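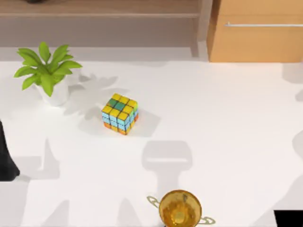
I finally finished scanning my negatives from the nineties, and a few people have asked how I went about it, so I'm writing it down while I still remember.

The total came to 1,658 frames. Most are 35mm black and white, developed in my own kitchen or at the camera club, with some colour negative from holidays and a couple of dozen medium format rolls from the year I borrowed a Mikkelsen folder and didn't give it back when I should have. The slides are a separate job and I haven't started on them.

I began with a flatbed scanner. It did twelve frames at a time and took most of an evening to do two batches at a decent resolution. The results were all right for looking at on a screen, but the grain went mushy and anything underexposed had a band of noise along the bottom. I did 174 frames that way and later did every one of them again.

What I use now is a digital camera on an old enlarger column, with the enlarger head taken off and a macro lens pointing straight down at a light panel. Mikkel Dalsgaard had been on at me to try it for years. He sold me the column, a Gustlow, for the price of a meal, and it came with a baseboard that had warped. I replaced that with a piece of kitchen worktop offcut. The column is heavy and doesn't move once it is locked, and that matters more than which camera you put on it.

The negative holder is an Indach. It takes strips of up to six and you pull them through by hand. The gate is slightly larger than a 35mm frame, so you get a thin border of clear film all the way round, which I like. The medium format insert is less good. Curly film bows upwards in the middle and you lose focus in either the centre or the corners. I tried pressing the worst rolls under dictionaries for a fortnight and it helped a bit. Anti-newton glass helped more, but then there are two extra surfaces to keep clean.

Getting the camera parallel to the film took me a whole Sunday's worth of swearing the first time. The trick is a small mirror. Lay it flat where the film goes, look through the camera and move things until the reflection of the lens is dead centre. After that I put a strip of card under one side of the camera mount and haven't touched it.

Settings, for anyone who wants them: base ISO, f/8, manual focus on the grain at full magnification, two second timer. I shoot raw and let the shutter speed go where it needs to. For black and white I expose so that the clear film edge is just short of clipping. Room lights off, and a paper mask round the holder so that stray light from the panel doesn't get into the lens. I left the mask out at first and couldn't understand why the blacks in my prints looked like dishwater.

Dust is most of the work. I use a rubber blower, then a soft brush, then the blower again, and I still spend longer spotting than I do photographing. The October batch was the worst, once the heating had come on and the air was dry. Hanging a damp towel in the room for an hour beforehand made a clear difference. I don't use any automatic dust removal on black and white film, as it mistakes the silver for dirt and chews holes in people's faces.

For colour I gave up trying to invert by hand. Brynhildur Hviid, who I used to share a darkroom with, sent me a set of curves she had made for the film stocks we both used then, and they get me most of the way there. Skin still tends to go a little magenta. I correct one frame per roll and copy the correction across to the rest, and if frame 30 looks wrong then frame 30 can look wrong.

Filing took some thought. My contact sheets were numbered by roll, with the month written on the back, and I kept that system on the computer. Each roll has a folder, and the file names carry the roll number and the frame number from the film edge. I tried keywords for the first twenty rolls and dropped them. If I want a picture of the harbour I look at the contact sheets in the ring binder, as I always did, and it takes less than a minute.

With the duplicates, the bracketed frames and the medium format stitched from two shots each, the folder stood at 2,456 files when I stopped. I have one copy on the desktop machine, one on a drive in the cupboard and one on a drive at my sister's. The negatives went back into their sleeves in the same order. I did find that the cheap sleeves from a shop called Nikia had started to stick to the film in a few places, so those rolls are in new polypropylene ones. If you have any sleeves that feel tacky or smell of anything, I would change them now.

As for the pictures, the ones I printed at the time are mostly still the ones I'd print. There are maybe two rolls of my father's workshop that I had passed over completely, all taken on a slow film in bad light, and the shadows have far more in them than I ever got out on paper. I'm going to print a small set of those over the winter, on matt paper, and keep them modest in size.

The slides are in a shoebox under the desk. I've bought the mounts holder but haven't opened the packet.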